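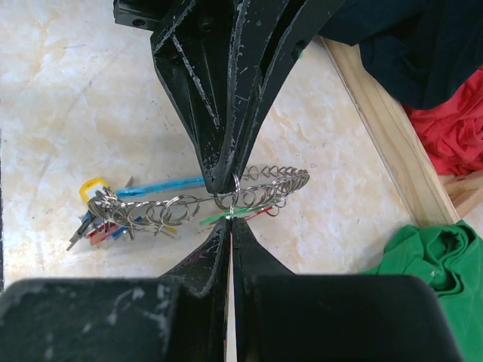 Keys at one end, then the big rings, then chain. Cream floor, swirly pattern, shows every crumb.

# Mamstead split ring and chain kit, two months in

Quick one, I have to leave at 4. Short version: rings good, chain good, packaging terrible, instructions worse. Buy it if you carry a lot of keys or look after more than one place. Skip it if you own a front door key and a car key and that's it, you'll end up with a bag of rings in a drawer.

I bought the 51-piece set in July from Dunstan, the hardware place, off the rack by the register. Not on sale. I look after the keys at Grirnen, a small building, plus my own place, plus my mom's, and the old ring was one of those huge jailer hoops that eats a coat pocket. Wanted something I could take apart by building, hand over part of, and put back together without tools.

## What's in the bag

Split rings in a couple sizes, some short looped links, and a length of chain made of tiny metal loops. All silver color. A folded paper sheet. The plastic key heads are NOT included, more on those down the page.

The bag itself is one big zip bag. Everything in together. So the first thing you do with your new kit is tip it on the table and sort it, and the small loops have already hooked themselves through the larger rings on the way home from the store. I spent most of an evening show on it. A second little bag inside would cost them pennies.

## The rings

Best part. The wire is stiffer than the cheap ones, so the ends close flat and stay flat. On my old set the ends had spread enough that a mailbox key walked off by itself. Gone for a week. Was in the washing machine seal.

Stiff cuts both ways though. Getting the first key on hurts. Thumbnail goes in, ring snaps shut, you say something. I used a staple remover after the third one, and that works great — pinch it, the jaws spread the coil, slide the key in, done. A butter knife also works but it skids. Don't use your good nails.

After a dozen on and offs the one I use most still closes all the way. I checked by running a sock over it. If a ring has a lip it'll catch the threads, and it didn't. The Jostia rings I had before that caught on everything, ruined the lining of a bag.

No rust so far. They've been rained on and they've sat in a damp gym locker. Slight gray rub on the fingers the first few days, which washed off and then stopped. I'd wipe them down before they go in a light colored purse.

Sizes. The larger ones take a fat old brass key fine. The smaller ones won't take a key with a thick plastic cover unless the hole is right out at the edge, so you link small to large and hang the key off the large. Kind of the whole idea of the system I guess but the sheet doesn't say it.

## The chain

Thought I'd hate it, ended up liking it. It's a long soft coil of little loops, moves more like a bracelet than a dog leash. You can find it by feel at the bottom of a bag and pull the whole lot up. That alone is worth a few bucks to me.

Doesn't kink. Does tangle, and mostly with the rings. If you drop the bundle on the floor it'll land in a string of loops and half of them are lying over the other half, and you pick it up by whichever ring you get hold of and give it a shake. Usually sorts itself. Sometimes a loop flips over a key and you have to back it out by hand.

Noise: yes. Lots. If you walk with it hanging off a belt loop everyone knows where you are. I keep it in an outside pocket now. My neighbor's cat comes out when she hears it, thinks it's for her.

Weight I can't give you, no scale. Heavier than you want for running. Fine for a work bag. Don't hang it from your ignition if your car still has one, put the car key on its own ring. Mine lives seperate.

## Colored heads

I already had plastic heads on the keys, from a different pack, bought years ago. They fit with these rings ok. If you don't have any, get some. Going from one huge hoop to a string of rings only pays off if you can tell keys apart fast, and one color per place does most of that work.

My way of doing it:

- one color per building, never per person, people move out
- front door key always first on its ring, storage second
- new copy of a key gets its head the same day or it never will
- spare heads go in the bag with the spare rings

The heads make the keys thicker where they bunch up, so they fan out less neatly. Small price.

## The instruction sheet

Oh boy. One drawing of a ring with an arrow. One drawing of a chain with a different arrow. Then a warning about small parts and a line saying to "form desired length," with no word on how. To shorten the chain you open a loop at the spot you want with two pairs of pliers, twisting sideways, not pulling apart. Pull it apart and it never goes round again, I wrecked one that way. Close it the same direction. Then tug.

I emailed Mamstead through their web form asking for better directions. Got back the same sheet as a file. At least it was quick.

## Versus the Jostia set

Had the Jostia one for about a year before. Cheaper, fewer parts, softer wire. Easier on the thumbs for sure, and if you have sore hands I'd honor that over everything I said above. But the ends spread, and a ring that opens easy for you opens easy in your pocket as well. Jostia comes on a card with each size in its own slot, so they win packaging by a mile. No chain in theirs.

If I could have Mamstead rings on the Jostia card I'd be done shopping for key stuff for life.

## Stuff that bugged me

The bag. Said that.

Not enough of the large size. I ran out of large while I still had a heap of the small loops left, and there's no refill pack of just large, at least not at Dunstan. I asked. The guy offered me a shower curtain ring.

No clip. You'd think with a chain that length there'd be a clip on the end for a bag strap. Bring your own. I stole one off a dead lanyard and it's fine, but come on.

Handing over a set is still a little slow. I'd pictured unhooking a whole building's keys in one move. In real life it's thumbnail, slide, slide, slide, around the ring, and someone's standing in the hall with a sofa on their shoulder waiting. Works better if you put a clip between each group. So buy several clips.

Also it scratches things. Metal on metal on my phone screen, phone lost. Different pockets.

## Who it's for

Anybody with keys to several places. Landlords, pet sitters, folks with elderly parents across town. People who lose keys down in big bags. Crafty types would probably do something with the leftover loops, I haven't.

Not for kids' keys, too many small bits. Not for minimal people.

## Would I buy again

Yeah. Would buy again, will buy again as soon as I lose another handful of rings. I'd still rather they sold them by size. The rings are the reason to get it, the chain is a bonus I use every day, the rest is filler.

4 stars out of 5. Star off for the bag and the sheet together.

Couple of tips before I run:

Sort the kit on a towel, not a bare table. The little loops roll and bounce. I'm still finding them, one was in my shoe.

Put the ring you grab most at the very end of the chain. I had it in the middle at first and it pulled everything into a knot.

Check the ring ends once a month with the sock. Takes no time.

Label your clips if you go with clips. Masking tape wears off, nail polish doesnt.

If anyone finds the large rings sold alone in that same stiff wire please post where, I need them before the storage rooms get new locks.

— Dalal Haddadin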